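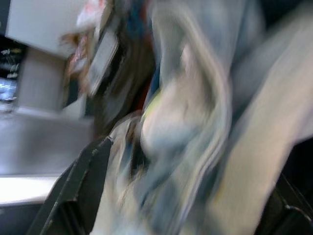 Para Edgardo Marquez, lo más útil fue comprobar cuánto se tarda en frenar con la calzada mojada. Pensaba que bastaba con levantar el pie a tiempo, comentó al terminar la jornada de educación vial del instituto Castillo, en la que participaron 47 estudiantes de los dos últimos cursos.

La actividad se desarrolló en el patio y en dos aulas del centro. En la primera parte se repasaron las distancias de seguridad, la prioridad en las glorietas y el uso del casco en ciclomotor. Después, los alumnos se repartieron en grupos para practicar primeros auxilios y aprender a señalizar un accidente.

Hanna Śliwiński, profesora de Tutoría, explicó que muchos cumplen 17 años este curso y ya preguntan por el permiso. "Van en patinete todos los días y conocen pocas normas", dijo. El centro había hecho una primera prueba en abril, con un solo grupo y una duración de 20 minutos.
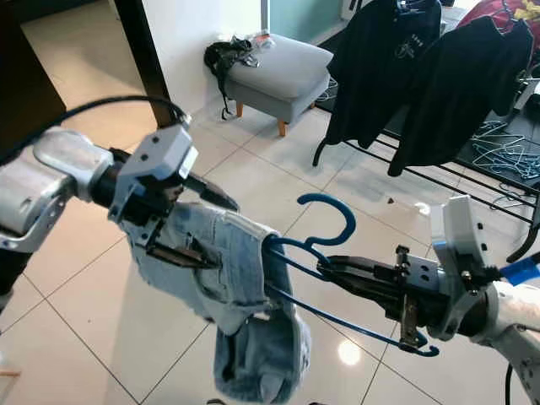

Pantalón corto vaquero y percha azul oscuro.

La parte teórica corrió a cargo de Ekene Oyelaran, de la autoescuela Brestmont, que insistió en el peligro de mirar el móvil al volante - también en los semáforos - y respondió a las dudas sobre el examen.

El instituto repetirá la jornada el próximo curso y prevé admitir hasta 100 participantes, incluidas las familias que lo soliciten. La inscripción se hará en secretaría y será gratuita.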